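Divero Crumb Tray Liners, pack of 40

If you make toast every morning (and we do!), you know what the bottom of a toaster looks like by April. Divero liners are thin sheets you trim to fit the slide-out tray, then lift out with all the crumbs and toss. They're cut from one long roll at the Drurnumlow mill, and we love how crisply they fold!

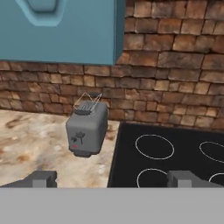 One buyer, Espinoza, wrote to us that a single liner lasts a week in a busy kitchen, and asked for a wider size for four-slice models. Good news – the wide pack of 70 is on its way!

Item 351. Unplug the toaster and let it cool before changing the liner.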